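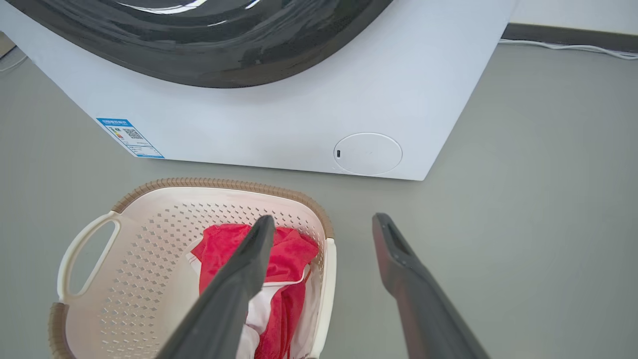
Photo: Vlasta Mujić

Search this site

Slide 4. Preemption and state licensing. A federal rule that tells a state what it may not repeal is my starting point. Lamness took bets in 16 states as of March.

Slide 5. Standing. Drultex pleaded lost revenue only. Pause for questions.

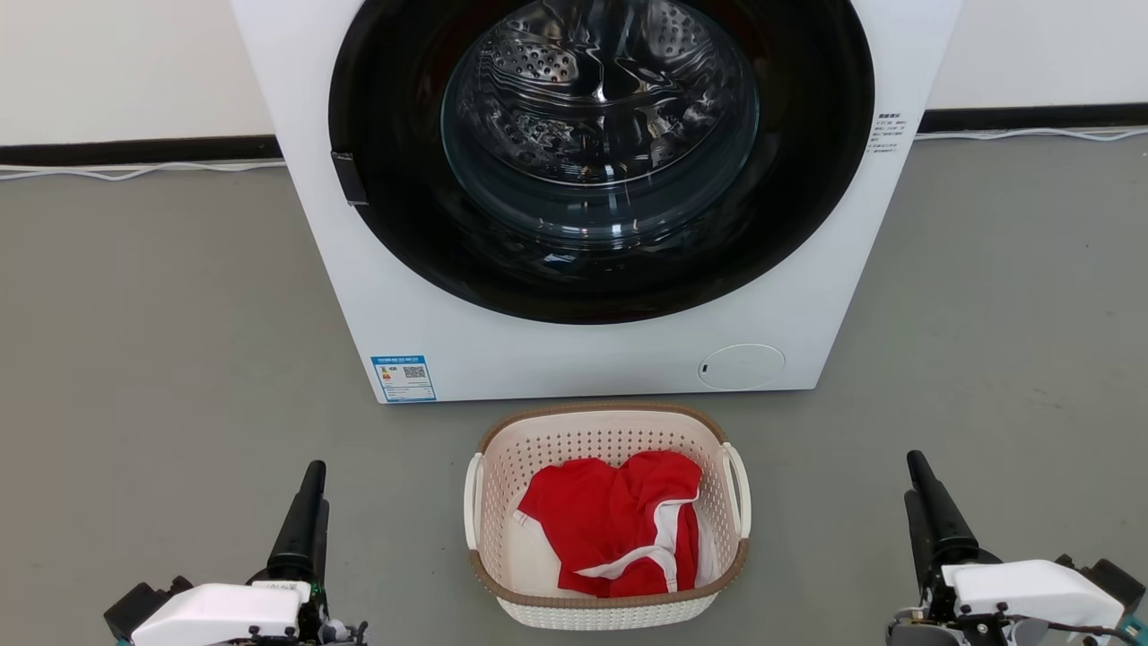
Front-loader, door closed.

Slide 6. Remedy. Severability comes last, around 25 minutes in. Skip footnote 129 if short on time.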